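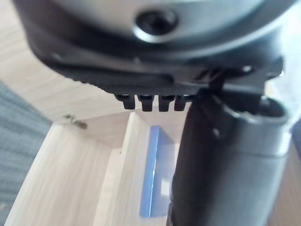

Pale wood is for people who don't cook, don't craft and don't own a pen, a reader wrote after my last post, and I'd be sorry within a year if I went through with it. Well! I read that comment three times, and then I did what I should have done in the first place, and called up a woman in Listby who has been fitting light wood surfaces into kitchens and workrooms for most of her adult life. She asked me not to use her name (she says her phone rings enough). She did let me come over and sit at her own table for an afternoon, though, with coffee, and without a coaster.

That was my first question, naturally. Where's the coaster?

"There's a drawer full of them," she said. "My sister gives them to me. I use them when she comes."

She thinks my reader has a point, by the way. I expected her to wave the comment off and she didn't. "Pale wood does show ink. It shows beets, it shows red wine, it shows that orange stuff off a pizza box. If that's going to bother you every single morning, get something darker and be happy." What she doesn't agree with is the part about working on it. Her own bench is the palest thing in the house, and she picked it that way on purpose. Small things show up on it. She drops a screw or a black washer and there it is, instead of on her hands and knees with a flashlight, the way it was at her old place in Draltulthorpe, where the bench was stained almost black.

"I lost so many drill bits on that bench," she said. "They were on it the whole time."

I told her about my plan, which for anybody just joining us is to redo the back room with one long work surface and a panel standing up behind it, both in the same light tone. I've had 600 dollars set aside for it since April and I keep not spending it. She wanted to know which way the grain was going to run. I hadn't thought about the grain! I said, I guess lengthwise? She got up and came back with two offcuts and laid them on the table, first with the lines running the same way and then with one turned, and I have to say it looked like two different materials. Same board, same finish. The turned one went creamy and the other one had a bit of gray in it.

"It's only the light hitting it," she said. "But people call me up and tell me I sent them the wrong piece."

So her advice is to stand the pieces up in the actual room before anything gets cut, and to go back and look again in the evening with the lamps on. Bulbs matter more than I would have guessed. A yellow bulb will turn a pale surface the color of butter, and she has had customers sand down a perfectly nice top when all they needed was to change the bulb (she told me this very calmly; I would have screamed).

We talked about finishes for a long time, longer than I can fit here. Oil makes light wood go warmer and darker, sometimes a lot darker, and if you love the way the bare board looks in the store you may not love it after oil. She likes a flat, water-based finish for anything pale. The one she was using up that week was called Hamel, a local thing that comes in a dented-looking can, and she puts on 3 coats with a light sanding between them. I asked whether you could get away with 2.

"You can," she said. "On a shelf."

And on a work surface?

"On a work surface you can get away with it until somebody puts a wet sponge down and goes on vacation."

I also asked the question I'd been a little embarrassed about, whether it has to be solid wood at all. My budget has opinions on that. I thought she might be snooty about it and she wasn't one bit. There are printed surfaces with a wood grain that she would happily put in her own house, she said, and from across the room she's been fooled herself. What she looks for is the repeat. If the same little knot comes around again every couple of feet, your eye will find it and then you can't stop seeing it, so she goes for a fine, straight grain with hardly any figure. And she checks the edges, where a cheap one will start to lift first. The trade-off is that you can't sand it. A burn is a burn, and a deep scratch stays.

With the real thing you get second chances. She ran her hand over a spot near the end of her table and asked if I could feel anything, and I couldn't. Five years ago a candle had gone over there and left a ring of something purple. She'd sanded it back with the grain, by hand, and then (this is the part I wrote down twice) she had done a much bigger area than the stain, feathering it out, so there was no dip to catch the light. Most people scrub away at the one spot and end up with a little bowl.

For everyday cleaning she uses a damp cloth and a drop of dish soap, then a dry cloth. No scouring powder, no magic sponges on a flat finish unless you want a shiny patch. For pen she tries rubbing alcohol on a cotton swab, and tries it underneath first where it won't show. Metal things get felt dots on the bottom, mainly because a steel base can leave a dark smudge on pale wood if there's any moisture under it. She had felt dots on practically everything, including the toaster.

Before I left I asked if there was anything she regretted, and she laughed and pointed at the windowsill. She'd bought the board for it at a yard in Lamar, on the way home from something else, without a sample in the car. It's pinker than the table. I hadn't noticed, and now of course it's all I remember about that wall. "Take a sample with you," she said. "Keep it in the glove box. I mean it, people laugh, keep it in the glove box."

I have two offcuts in my glove box now. The back room is measured, the grain is going lengthwise after all, and I'm waiting on a price for the panel. To my reader with the beets and the pens: I do cook, I own a great many pens, and I'll report back when the first one leaks.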